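3. Préparer le plan de travail et monter le Clallulus

Bon, si vous avez suivi la section 2, le carton est vidé, le sachet de vis est mis de côté et vous savez distinguer la platine du bras de presse. On passe au montage ! Je relie des carnets depuis des années sur ma table de cuisine, et je vous écris cette partie comme je l'expliquerais à une copine venue passer l'après-midi avec ses feuilles sous le bras (bonjour Khadija Filali, qui m'a réclamé la version française pendant tout l'hiver).

Il vous faudra :
- la presse à relier Clallulus, modèle 218
- la clé six pans fournie
- un chiffon sec qui ne peluche pas
- une nappe ou un revêtement clair, mat de préférence
- 20 feuilles de papier ordinaire pour l'essai

3.1 La table

1. Choisissez une table qui ne bouge pas. Appuyez dessus des deux mains, à chaque coin. Si elle danse, calez-la maintenant, parce qu'une fois la presse vissée vous n'aurez plus envie de vous mettre à quatre pattes.

2. Débarrassez tout ce qui traîne à l'endroit où vous allez poser la platine, puis passez le chiffon. Une miette sous le papier, ça marque, et ça marque pour de bon sur les couvertures en toile.

3. Étendez le revêtement en partant du fond et en revenant vers vous. J'aime beaucoup le blanc mat : on voit tout de suite les gouttes de colle, et la lampe ne vous renvoie pas son reflet dans les yeux.

4. Lissez du plat de la main, du centre vers l'extérieur. Les petites ondulations en biais ne gênent pas pour le pliage ni pour la couture. Les vrais plis, en revanche, reprenez-les avant de continuer.

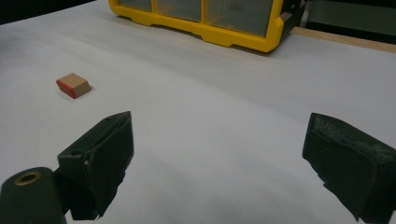 Fig. 3 – Revêtement blanc mat, avec de légères ondulations en diagonale.

Remarque : n'allez surtout pas coller le revêtement à la table ! Une presse, ça se déplace, on change d'avis, on déménage. Deux pinces de bureau sur le bord arrière suffisent largement.

3.2 La presse

1. Posez la platine à plat, gravure « Clallulus » vers vous. Laissez la largeur d'une main entre elle et le bord de la table.

2. Glissez les deux guides dans les rainures. Ils entrent sans forcer. Si l'un des deux résiste, ressortez-le et retournez-le (je me trompe encore de sens une fois sur deux).

3. Présentez le bras au-dessus des guides et descendez-le bien droit, jusqu'au petit clic.

4. Mettez les vis en place à la main, toutes, avant de toucher à la clé. Serrez ensuite en diagonale, un quart de tour à la fois.

5. Tournez la molette jusqu'en bas, puis remontez-la. Le mouvement doit rester doux sur toute la course.

Attention : gardez les doigts hors de la platine dès que la molette descend. La pression arrive plus vite qu'on ne le croit, et le bras n'a pas de butée souple. Pas d'enfants à côté pendant le réglage non plus.

3.3 Premier essai

1. Égalisez vos feuilles en tapant la tranche sur la table, d'abord le dos, puis la tête.

2. Centrez la pile sous le bras, dos contre le guide.

3. Descendez la molette jusqu'au contact, puis ajoutez un demi-tour. Pas plus ! Avec du papier ordinaire, un demi-tour tient très bien la pile.

4. Tirez doucement sur la feuille du milieu. Si elle glisse, ajoutez un quart de tour et recommencez. Si elle tient, vous pouvez encoller.

Pour la colle, j'utilise la Teuber blanche, en couche fine, au pinceau plat. Wai-kit Lui préfère la passer au doigt et ses dos sont plus réguliers que les miens, donc faites comme vous le sentez. Laissez sécher une nuit sous presse, molette en place, sans jeter un coup d'œil toutes les dix minutes.

Si quelque chose cloche

La pile part de travers : les guides ne sont pas à la même hauteur, reprenez le point 2 du montage.

La molette grince : une goutte d'huile pour machine à coudre sur le filetage, et vous essuyez aussitôt ce qui dépasse.

Le dos colle au revêtement : intercalez une bande de papier sulfurisé avant d'encoller.

Pour la couture des cahiers, gardez la presse montée et passez à la section 4.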